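Robot Cell Practice, Unit 5: Housekeeping and the Stop Button
Course notes, O. Melnychuk

Last unit was about risk assessment, where everybody agrees with everything. This one is about tidiness, where the arguments start.

Rule one. The emergency stop must be within reach of whoever is running the arm. Within reach means your hand gets there without moving a coil of cable, a coffee or a colleague. I have audited 2 sites, Hirklow and Lisard, where the written procedure was excellent and the pendant spent its days behind a monitor.

Rule two. If you wrap the pendant in plastic, the film must leave the button free to be pressed, twisted and released. Test it with the film on. Testing it first and wrapping it afterward is a popular method and proves very little. 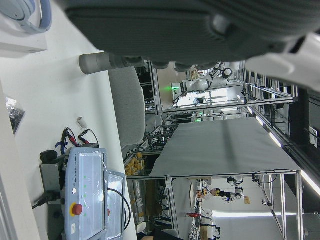 Rule three concerns the bench, known in most labs as the place where things go. Anything on it should belong to today's job. Bare clips and loose leads go back on the hook when the job is done, and "done" does not mean "I may need them in November."

Rule four. Chairs stay outside the reach of the arm while it is powered. Mark the reach on the floor. At Hjaltested they measured it at 670 mm from the table edge for their setup, taped the line, and then parked a chair on the tape. Please don't copy the number, or the chair. Work out your own from the arm, the tool and whatever the tool is holding — people forget that last one every year.

Rule five. A second arm in the same room gets its own stop, and a label saying which arm it stops. Two identical red buttons with no labels is a guessing game, and you will be playing it in a hurry.

For the exercise, take the Mustatel layout sheet from the course folder. The bench there is 485 mm deep. Mark where you would put the pendant, where its cable runs, and where the operator stands. Then swap sheets with your neighbor and try to find fault. You will enjoy this more than you should.

Bring the marked sheet next time. Pencil is fine.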